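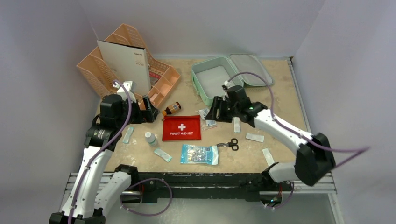
First aid supplies and storage containers on a tabletop.

How to Sort and Restock a Home First Aid Kit

By Yoon-hee Son

Most first aid kits get packed once and then raided for years. The adhesive bandages go first, then the tape, and what's left is usually a triangular bandage and some wipes that dried out a long time ago. Sorting a kit from top to bottom takes an evening the first time and a few minutes after that. I do ours every October, before the heating season and the colds that come with it.

What you need

A clear table or counter
The kit, plus anything medical from the bathroom cabinet, the kitchen drawer and the car
A desk organizer or two or three small bins
Small zip bags
A permanent marker
Index cards or a sheet of paper
A trash bag

Step 1: Empty everything out

Take every item out of the case, including whatever is in the mesh pockets and under the lining. Wipe the inside of the case with a damp cloth and a little dish soap and leave it open to dry while you work. If it has a zipper, run it back and forth a few times. A zipper that sticks on the table will stick worse when someone is bleeding.

Then go around the house. I found four open boxes of the same bandages in our place the first time I did this, one of them in with the picture hooks.

Step 2: Check dates and packaging

Look for a printed date on each item. Medicines, ointments, eye wash and antiseptic wipes nearly always have one. Gauze and dressings often do too, usually on the edge of the wrapper or the end flap of the box.

Set aside:

Anything past its date
Sterile dressings with a torn, wet or yellowed wrapper
Adhesive bandages that no longer stick (open one from each box and try it)
Tubes that have split or leaked
Loose tablets with no label

Disposable gloves also go bad. Stretch one. If it feels tacky or tears at the cuff, throw out the whole batch.

Don't flush old medicine or put it loose in the trash. Many pharmacies have a drop-off box. If yours doesn't, ask the pharmacist what your area wants you to do.

Step 3: Group by use

Put things together by the job they do:

Small cuts and blisters: adhesive bandages, wipes, blister pads, tweezers
Larger wounds: gauze pads, rolled gauze, medical tape, scissors, gloves
Sprains and strains: elastic bandage, instant cold pack, triangular bandage
Burns: non-stick dressings, burn gel
Medicines: pain reliever, antihistamine, anything your household takes regularly
Tools and paper: thermometer, flashlight, emergency numbers, first aid booklet

The small cuts group gets used far more than the rest, so I keep it out of the main case. Ours lives in an upright organizer on the hall shelf. The main case then stays complete.

Step 4: Bag and label

Put each group in its own zip bag and write the job on the front in large letters. Add the earliest date in the bag underneath. When you check the kit next time, you only have to read the bags.

Leave medicines in their original packaging with the leaflet. If the box is too bulky, fold it flat and bag it with the blister strips.

Step 5: Pack the case

Load it in reverse order of hurry. Sprains and burns go at the bottom, medicines along one side, and larger wounds on top with the gloves above everything. Scissors go in a pocket or along the edge where you can feel for them. If the lid doesn't close easily, take something out or get a bigger case.

Step 6: Make a contents card

List each item, how many you have and its date. Tape the card inside the lid. Write in pencil so it can be corrected. Anyone who uses something puts a mark beside it, and that becomes the shopping list.

Where to keep it

Choose a dry place at room temperature that adults can reach and small children can't. The bathroom is a poor choice on account of the steam. Show everyone in the house where it is, and tell babysitters and guests too.

For the car, pack a smaller second kit and leave the medicines out. A parked car gets hot enough in summer to spoil them, and the glue on bandages suffers as well. Check that one twice a year.

Anyone in the house with a severe allergy, asthma or diabetes should have their supplies listed on the card, with a note saying where they are kept.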